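Niro – contact-aware motion planning for arms that have to press things

Niro | Modules | Docs | Release notes | Contact

Hi, I'm Welington Furtado, and I write most of Niro. It's a planning and control package for robot arms doing the small, fussy jobs: pressing a button, flipping a switch, nudging a slider until it stops. Regular planners are great at getting you near the thing. Niro takes over for the last bit, where the fingers are close and you suddenly care a lot about force.

I started it because I was tired of writing the same approach-and-press script over and over, each time with a different magic number for how far down to go. Change the table height a hair and every one of those numbers is wrong! So in Niro you don't give a depth. You give a target, a direction and a force limit, and the controller works out the rest as it goes.

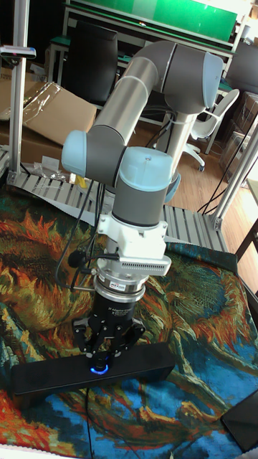 Fingers over the lit ring on the black bar. Busy cloth left on the table.

What you get in the box (well, in the download)

Niro Plan is the part that gets the arm over the target. It reads your robot model, your gripper model and whatever collision shapes you've drawn, and it keeps the wrist cables in mind too. You sketch a cable as a soft zone hanging off the tool, and the planner avoids wrist turns that would wind it up. I'm a bit proud of that one – it took me most of a November and a lot of coffee.

Niro Touch is the force side. It runs beside your arm's own controller, listens to the wrist sensor and slows the approach as the target gets close. When the force climbs past your limit, it backs off along the way it came in. You can set the limit per target, so a stiff switch and a delicate touch button can live in the same job file.

Holanda is the perception add-on, sold separately. It finds buttons, rings and indicator lights in a camera view and hands their poses to the planner. Patterned backgrounds used to drive the early builds crazy, so I test on the loudest fabric I can find. If you've only got plain gray tables, you can probably skip Holanda and teach your targets by hand. I'd rather you saved the money. 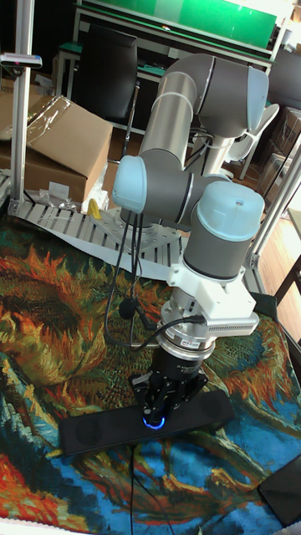
Setting up a press job takes 12 lines in the job file, and most of those are names. You pick the target, choose the approach direction, set a hover height and a force limit, and tell Niro what to do if it doesn't feel contact where it expected to. The choices there are stop, retry or ask. I leave mine on "ask" while I'm building a job and switch to "retry" once I trust it.

There's a preview too. It draws the planned path over your robot model, with the hover point marked, and you can drag that point around and watch the joints follow. It's oddly fun.

What it runs on

A six-axis arm with a position or velocity interface, a Linux computer next to it, and a force-torque reading at the wrist. Grippers need a model file. Two-finger and 3-finger models ship with the package, and the docs explain how to write your own for anything stranger. If you bolt a bracket or a sensor onto the wrist, add it to the tool model before you plan anything, please. Most of the support mail I get from new users comes down to a missing bracket.
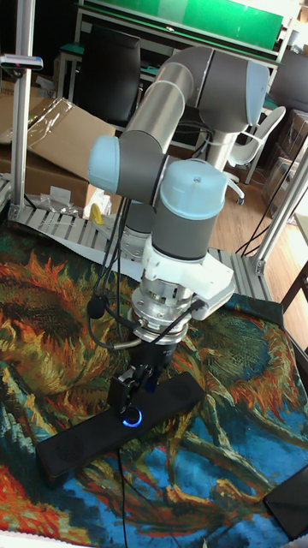 Wrist bracket, metal ring and gripper above the bar: one stack in the tool model.

Licenses

There are 2 of them. Bench covers one arm and includes Plan and Touch. Floor covers as many arms as you have at one site and adds the shared target library, so a button taught at one cell shows up at the others. Holanda can be added to either. Both come with a year of updates, and the version you've got keeps working after that.

Orders and invoices go through Prultbridge, who handle the paperwork so I can keep my hands on the code. Technical questions come straight to me through the contact form. Send your job file and your tool model along with the question and I can usually get you a useful answer much faster.

Moving over from Dristham? The importer reads your old waypoints and turns them into Niro targets. It can't guess your force limits, so it leaves those blank and won't run the job until you fill them in.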